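Handout 7: Looking after the wrist on the Drurnen cell

Welcome back! Last week we got the arm moving, and today we get to my favourite part of the course, which is keeping it that way. The wrist does a huge amount of turning, and nearly every fault you'll meet on this cell starts in the cables or the fittings there.

Before you touch anything, put the arm in its service pose, press the stop and hang your tag on the switch. Then look at how the cables run. They need enough slack for a full turn of the last joint – 12 cm at the loop is what we use – and no tight bends near the housing.

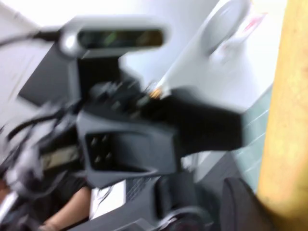
Benavides workshop, October

Wrist and gripper, with the silver-grey sensor housing on its neck and the black cables looping out beneath. Look for the small brass-coloured connector tip too. It's an easy thing to miss among so many dark parts!

Now the checks. Go over every screw head with the short driver, finger and thumb only. Wipe the sensor window with a dry lint-free cloth (no sprays, please). Brush out the vent slats. Unplug nothing until you've drawn where it goes.

When you restart, run test program 63 at slow speed and listen. A healthy joint has a lovely even hum. If you hear ticking, stop and write it in the Tredeck log, page 19.

For next time: bring your cable sketch and read the Skarnine notes on gripper alignment.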